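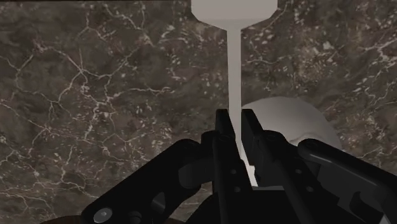

Selon Idun Moen, on apprend mieux la taille de pierre à l'établi qu'en salle de cours, et la formation de mai suivra ce principe.

L'atelier Surnen cherche 6 participants pour un stage d'initiation au marbre, 30 heures réparties sur 11 séances. Aucun diplôme demandé. Outils et masques fournis, chaussures de sécurité à apporter.

Candidature : une lettre d'une page, en français, à adresser à Leif Brekke, atelier Surnen, Wedum. Réponse par courrier à tous les candidats.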